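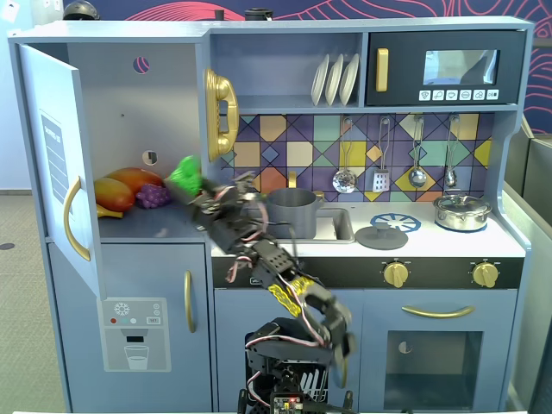

I get a lot of mail about fruit, and most of it comes down to one thing: why does it go bad so fast at my house? So I finally put the usual questions on one page, and I'll keep adding to it. I'm a home cook in Garnden with a small kitchen and a big appetite for peaches, and I've thrown away enough mush to have opinions. If your fridge looks like the toy one up there, with the banana tucked in under the front fruit, you and I have some talking to do! Questions first, rants later.

Do bananas go in the fridge or not?
Not until they're as ripe as you like them. The cold turns the peel brown and a green banana pretty much quits ripening in there. Once they're spotty, go ahead. The skin will look awful and the inside will be fine for a few more days. Or peel them, break them up and freeze them, like my neighbor Dennis Bakilana does (he puts them in everything, including pancakes, and they're good pancakes).

When do you wash grapes?
Right before I eat them. I used to wash the whole bag the minute I got home from the Trurbridge market and feel very organized, and then by the end of the week there was fuzz. Now they go in dry, still on the stems, in a bag with holes in it. 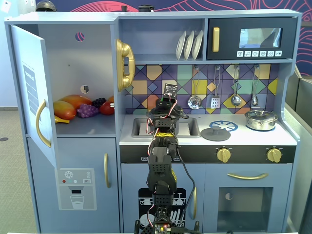 If you really want them washed ahead of time, dry them like you mean it. Spread them on a towel, go do something else for a while, then put them away with a paper towel in the bowl.

What about mangoes?
Counter until they give a little when you squeeze them, then fridge. Don't go by color — some kinds stay green all the way through and some are red when they're still hard as a rock. I sniff the stem end. If it smells like mango, it's time.

Tomatoes?
Counter, stem side down, away from the sun. Yes, I know your mother kept hers in the fridge, so did mine. If one is about to go over I'll chill it for a day or 2, then let it warm up before I slice it. 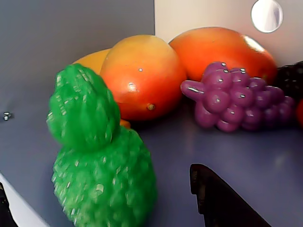 Cut tomatoes are another story and those always go in the fridge, covered.

What are the drawers for?
The high humidity one is for leafy stuff and anything that wilts. The low one is for fruit that gives off a lot of gas, like apples and pears. I ignored mine for years and kept cheese in them. If your drawers don't have sliders, just keep the apples away from the lettuce.

Do you sell the produce bags you use?
No, I just like them. They're the mesh kind from Ovetti and I bought mine with my own money. Ayman Nseir wrote in to say old pillowcases work too — I tried it with kale and he's right. 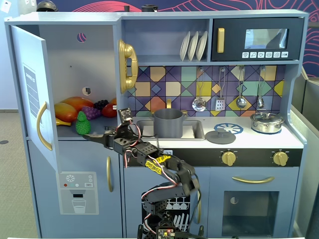
I wouldn't use a pillowcase for berries, though. Those do better in a shallow box with a paper towel underneath.

Can I print this page and hang it up at work?
Sure, go for it. Just leave my name off if you're going to use it to win an argument.

How do I send you a question?
Use the form on the contact page, and please keep it under 500 words. I read all of them, but I'm slow in August, when the peaches come in.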